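Speaker notes: "What We Learned From Letting People In"
Session on the lab open day, May
Slot is 10 minutes plus questions. Keep water on the lectern.

Opening (title slide up)

Good afternoon, everybody, and thank you for coming in out of that lovely sunshine to sit in a dark room with me. I'm going to talk about our open day, the one we held in May at the Kollum building, and I want to start by admitting that I was against it. I thought it would eat two weeks of work, and it did, it ate every bit of two weeks, and I would do it again tomorrow.

(Pause. Let people get settled. The folks at the back always need a minute.)

For those who don't know us, we work on grasping. That means how a machine gets hold of a thing and keeps hold of it without crushing it or dropping it on the floor. We have a fixed arm, which we call Osano, and we have hand-held grippers that a person carries around and works with their own hands, with a camera mounted on the tool so that we get the gripper's view of the job. Most of you have seen the arm in our other talks, so I'll spend my time today on the hand-held tools, which were the surprise of the day.

Slide 2: The plan

The plan was simple enough to fit on a napkin, and I believe it did start out on one. Visitors come in through the loading side, hang up their coats, get a short hello from one of us, and then go through three stations. Station one was the arm, behind its fence, moving blocks. Station two was the Pitkänen table, named for the grant that paid for it, with the hand-held grippers. Station three was coffee and a chance to ask us anything, and I do mean anything. A very serious boy wanted to know if the arm sleeps.

We signed in 309 visitors. I had told the front desk to print badges for 60. You can imagine the morning they had, and I'd like to say again how sorry I am about that. By lunch the badges were being written by hand on shipping labels.

(If people laugh, give them time. If they don't, go right on to the next slide.)

Slide 3: Why the arm lost

I had expected a crowd at the arm. It is big and it moves by itself, and we had rehearsed that block routine until I was seeing it in my sleep. And people did stop, and they took their pictures, and then they drifted. They stood behind a yellow line with their hands in their pockets, the way you do in a museum when your feet are starting to hurt.

Over at the Pitkänen table there was a line out the door. People will wait a long while for a turn at holding something, and I should have known that, having raised children and having taken them to the kind of aquarium where you can pet the rays.

Slide 4: What we put on the table

We went back and forth on this for days. My first list was all foam cubes and wooden pegs, the things we use in regular testing, and a colleague looked at it and asked me very kindly whether I had ever met a ten-year-old. So we asked everyone in the building to bring in something from home or from their desk drawer. We got mugs, a bath toy, a bicycle bell, sunglasses, and more shiny printed stuff than I knew what to do with.

Shiny things are hard for us. I want to spend a moment on this one because it's close to my heart. When a surface is polished like a mirror, the camera picks up the room in it along with the thing itself, so you get soft gray patches that belong to the wall or the ceiling or your own sleeve. The picture on the next slide is the gripper's own view, with the jaws closed on a mirror-finish panel that has cartoons printed on it. Look at the little fellow with the purple collar and the row of colored buttons on his chest. He is perfectly clear, and so are the thick black outlines. It's the silver behind him that gives us trouble, lighter up by the black ring and nearly charcoal down by the oval face.

(Leave the slide up for a slow count. Somebody always wants to read the speech bubble out loud, and they should be allowed to. It says "Bo Bo Bo," three rows of it.) 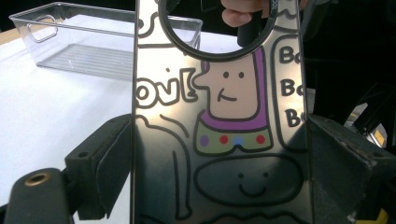

Slide 6: What visitors taught us

First, people tilt. We had always held the tool fairly level in our own sessions, without ever deciding to. Our visitors came at things from the side, from underneath, and in one memorable case from behind the back. We had never planned for that, and we have been changing our practice sessions to include more of it.

Second, people talk while they grip. They say "come on, come on" and "gotcha." We don't record sound at the table, and I came home wishing we did, if only for my own pleasure.

Third, people use their other hand. They steady the object, or turn it a little so the jaws can get a better bite. In the lab we had treated the second hand as a kind of cheating. I've come around on that. It's how anybody picks up anything awkward, and if we want to learn from people we had better let them work like people.

Slide 7: What went wrong

I promised the organizers I'd be frank, so let me be frank.

The batteries. We had bought spares from Nasico and we had charged them, and then we left them in the other building. There was a gap after lunch when we had a single working gripper and a long line of very patient families.

The floor plan. Coffee was at station three, and the smell of it carried to station one. I would put the coffee somewhere else entirely.

The sign. It said PLEASE TOUCH, and it was hung much too near the arm. We moved it quickly. Enough said.

Slide 8: If you're planning one

Walk your route with somebody who has never been in your building, and keep your mouth shut while they do it. Have chairs. Have many more chairs than you think, and a low step for the small ones at any table where hands are busy. Give your own people a real break, away from visitors, with a door that closes. By four o'clock I had explained jaw pads so many times that I explained them to the man delivering the mail.

And if you have a choice between a big machine behind a fence and a small tool that a person can hold, put the small tool by the entrance.

Slide 9: Next year

We're going to do it again, and we have a budget of 1000 for extra tables and signs, which felt like a fortune until I priced tables. The arm will still be there, and I'm fond of it. We'd like to let visitors choose a block for it to pick up, if we can make that safe and if the fence people agree.

(Check the clock here. If short on time, skip to questions and leave the contact slide up.)

Questions likely to come up: cleaning the grippers between visitors (wipes, every turn), age limits (none, with a grown-up alongside), whether we'd share the sign-in form (yes, happily, come and see me at the break).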